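Open day at the Kirgate robotics course: was it worth the drive?

Posted May 20, 2021

I have been to a lot of student robotics days and I go in with low expectations. Usually there's a line follower that loses the line, a balancing thing that falls over, and a poster claiming it will change elder care. Kirgate promised "household manipulation," which made me suspicious before I had even parked.

Parking, by the way, is bad. The visitor lot was full and the overflow lot is a ten-minute walk uphill with one sign. Registration was quick once I got there. You get a sticker, a map with the wrong room numbers on it, and a coupon for the cafeteria that I'll come back to.

The course runs two semesters and ends in one project per team. The handout says 67 students have gone through it. What it does not say is how many finished with something that worked, and when I asked, I got a long answer about learning outcomes. The teams choose their own task, within limits, and most of them had picked something to do with kitchens. I understand the appeal. Everyone knows what making tea involves, so a visitor can judge the result without reading a paper first. It also sets a trap, because everyone also knows how long it should take.

The tea team calls its project Clusteo. They could not tell me where the name came from. The setup is two arms on a plain table, a green mug with tea in it, and a spoon with a pink handle resting on little wooden blocks. The task on their sheet reads "pick up spoon, stir, return spoon to rest." One gripper is supposed to steady the mug while the other does the spoon work.

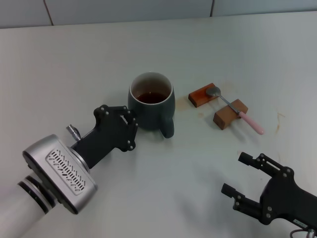
My first question was why the spoon needed a stand. The answer was that a thin spoon lying flat on a table is miserable to pick up, and lifting it gives the fingers some room. Fair enough, and I appreciated the straight reply. But then we should be clear about what is being shown. Nobody's kitchen has blocks set out to hold up the teaspoon. A good part of the problem was solved by a student with a piece of wood before the arms were switched on.

The team's policy was trained from demonstrations, 400 of them, recorded by the students themselves over the winter. They were proud of that number and I believe it cost them a lot of evenings. I asked what happens with a different mug. They said they hadn't tested it enough to say, and I wish more exhibitors would answer that way. The sales table in the hallway, where a company called Givitz was showing a gripper, had no such trouble. According to Givitz everything works with every mug.

I watched the tea demo for 20 minutes. Some attempts went fine and some stopped with a student reaching for the keyboard. I didn't keep score and neither, as far as I could see, did they, which is my main complaint about the day. A whiteboard with tally marks would have told me more than the slides did. If you are going to put a robot in front of the public, write down the misses too.

The best part was the talk on cameras, held in a side room with too few chairs. It was given by one of the teams and covered what each view is good for. An overhead view gives you the whole table, but an arm can easily block the thing you care about. A wrist view moves with the hand and gets close to the objects, at the cost of losing half of them past the edge. Dull on paper, and I took two pages of notes.
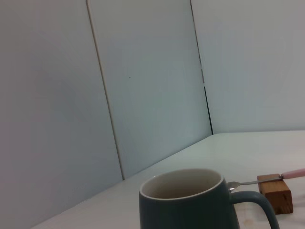

Dana's Bench Notes
Written by the site editor, a retired controls technician

They were asked whether depth sensing would fix the spoon problem and said probably not, because shiny thin metal gives poor readings. That matches what I saw for years on packing lines. It was a pleasure to hear it from people half a century younger than the problem.

Sartori Hall, where the second-year projects were, I can't recommend. Two of the tables had only a laptop playing a video, and I can watch videos at home. The cafeteria coupon turned out to exclude hot food.

Would I go again? There's another open day in October and I've put it on the calendar in pencil. The tea team says it wants to try the task without the blocks by then. I'd like to see that, with the tally marks.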